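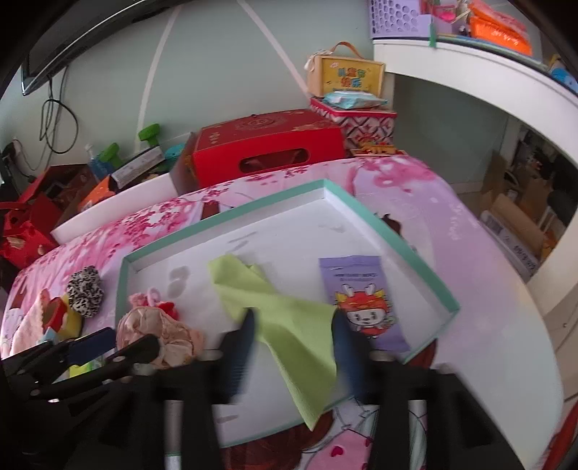
This website uses cookies to remember your language and your place in the guide. Accept all | Manage settings

Section 3. Running the Hands-On Table at Your Open Day

Posted by Maricel Sison, Wednesday, September 27, 2023

You've done the dry run, your room is booked, and now comes my favorite part of the whole guide: letting visitors pick things up with the hand-held gripper themselves! Children get it in seconds. Grown-ups usually need a moment, then refuse to hand it back. This section covers setting up the station, coaching a visitor through a first pick, and keeping the recordings usable afterward.

It assumes you have the Trivard hand-held gripper, charged, with the soft fingers fitted (see Section 2 if you haven't fitted them yet).

3.1 Setting up the station

1. Choose a surface you can reach from the front and at least one side. A table is fine. So is a bed, a bench or a wide window seat, and home-style spots make a much better demonstration than a bare lab bench.

2. Put down a shallow tray or an upturned box lid with a raised rim. One with a colored rim is great if you have it, as visitors can see right away where the work area begins and ends.

3. Lay one soft item in the tray. A light green cloth works well against a white tray bottom. Don't fold it neatly; a cloth with a few bumps in it gives the fingers something to close on.

4. Add one flat item, such as a sealed packet, well to the side of the cloth. Keep it for the second round.

5. Place your spare items outside the tray, within reach of your free hand. Hair scrunchies are wonderful for this (squashy, cheap, easy to grip from any angle), and so is a small piece of satin if you want something slippery.

6. Turn on the gripper and wait for the steady light before you hand it over.

Note: You don't have to clear the whole room. Shelves, boxes and bedding in the background are welcome in Trivard recordings. Do put away letters, prescriptions and anything with a home address on it.

CAUTION: Keep drinks off the station. A spill on the handle will end your day early.

3.2 Coaching the first pick

1. Stand next to the visitor, on the side away from the gripping hand.

2. Ask them to squeeze the trigger 3 times in the air. They'll want to do it more. Let them.

3. Have them point the fingers at the cloth and move in slowly, one finger toward the middle of the cloth and the other near its edge. Nestor Lacson calls this "pinching the tablecloth," and it's a better explanation than anything I came up with.

4. Tell them to close the fingers gently and stop when the cloth bunches between them.

5. Lift straight up, hold for a count of 5, and lower the cloth back into the tray.

6. Swap hands, swap visitors, or try the flat packet.

Note: The packet is HARD. Sliding it to the rim and tipping it up is allowed, and some visitors find that trick with no hint at all, which is a joy to watch.

CAUTION: The fingers are soft but the metal rods behind them are not. Keep hair, sleeves and other people's hands away from the rods while the trigger is being squeezed.

3.3 If something goes wrong

The cloth slips out: Go back in lower and take a thicker fold. If it keeps slipping, wipe both fingers with a dry cloth.

The tray slides around: Common on bedding. Press the tray down into the cover before you start, or hold the rim with your other hand.

The light blinks: Release the trigger and wait. If the blinking doesn't stop, turn the handle off and on again. The handle stops recording at 3000 pictures, so check the counter at every break.

The line gets too long: At our February open day in Prevgate we had 17 people waiting at one point, and Naheed Farooqui saved us by opening a second tray on the floor. Bring a second tray!

3.4 Closing down

1. Press and hold the power button until the light goes out.

2. Wipe the fingers and handle, and leave the fingers open for storage. Stored closed, they take on a bend.

3. Copy the recordings to the Yan folder before you pack the handle away, and write the room and the items used in the log.

4. Put the handle in its case with the fingers facing up.

Questions about the log go to Đạt Thân. For spare fingers, ask Jussara Peixoto, and give her the number printed inside the case lid.

Continue to Section 4, Taking the Station to a School.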